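Pruvdale Makers Board > Clubs and Student Builds > Hand-held gripper, cloth folding task

tallowby
Hi all, first proper post from me after a lot of lurking. Our club at Gernow is doing a folding project this term and I said I'd write up where we've got to. The plan is to record people folding a cloth with the hand-held gripper, train on the recordings, then let the arm have a go at the end of term open evening. We've got 593 recordings so far and I'd like some opinions before we do the next lot, as we've started arguing among ourselves!

The argument is over the fingers. We're on the plain ones, black plastic with flat inner faces, no pads at all. Half the group wants to glue rubber on. The other half (me included) thinks we'd have to bin everything we've recorded if we change the fingers now. The cloth is the white one with the paw print on it, and the table is just a pale wood one with a bit of a shine.

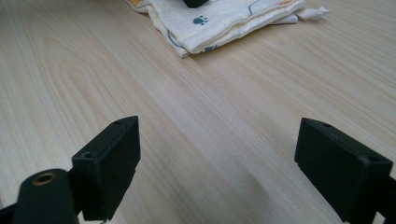

Gernow Robotics Club - Folding Group (Clulen Building, ground floor)

Anyway, that's the view we're training on. My other worry is the shine on the table. You get a paler band of light across the middle and I can't decide if it matters. Any thoughts welcome, rude ones too.

ovenglove43
Glue the rubber on. We ran bare plastic for a whole term and the number of times a corner just slid out was maddening. Thin rubber off a roll, contact glue, done in an evening. Do it now while you've only got 593, you'll be a lot crosser if you wait till you've got thousands.

marrowfat
Disagree with ovenglove a bit. It depends on how your lot pick the cloth up. If they're pinching a fold that's already standing up, bare fingers are fine. If they're trying to scrape up a flat edge off the wood, then yes, you'll want something grippy. Which is it?

tallowby
Bit of both, which is probably our real problem. Some people go for the loose corner because it's easy, and some go for the folded edge. We never agreed on a way of doing it. Lurdes Guerreiro, who runs our group, wants a written rule for it and I've been dragging my feet - I thought more variety would be good for it.

marrowfat
Variety in where the cloth is, lovely. Variety in how you pick it up, not with that few recordings. Lurdes is right, sorry. We had 882 at Frade with everyone doing their own thing and the arm would dither between two corners and then grab the table.

ovenglove43
"Grab the table" is bringing back memories.

I'll give marrowfat the bit about the rule. Still say rubber though. And if you're worried about wasting the old ones, train on them first and then top up with new ones on the rubber fingers. They're not binned, they're just less useful.

quillet
I'd leave the light band alone. People get so fussy about lighting and then the open evening is in a hall with completely different lamps. If anything, record some in the morning and some at four o'clock with the blinds up. What I would change is the cloth. A printed one gives the camera something to hang on to, so if it's only ever seen that print, it may well fall over on a plain tea towel.

tallowby
Oh, that's a good point and slightly horrible. We've only used the one cloth. We could bring in a few from home I suppose, there are 11 of us so we'd have plenty to choose from.

marrowfat
Not all at once! Two or three, same sort of size. Otherwise you won't know what broke it.

quillet
Fair. Two plain, one patterned. And wash them first, new ones are stiff as a board.

tallowby
Right, I've passed all that on. Lurdes is writing the pick-up rule (loose corner first, everyone, no exceptions) and we're doing a small batch with rubber on to compare. I still don't think the rubber will make much odds, but I've been outvoted. Blinds up from now on. Will post how the arm gets on, probably October as we lose the room for a bit before then.

ovenglove43
Rough up the plastic with sandpaper before you glue or it'll peel off by lunchtime.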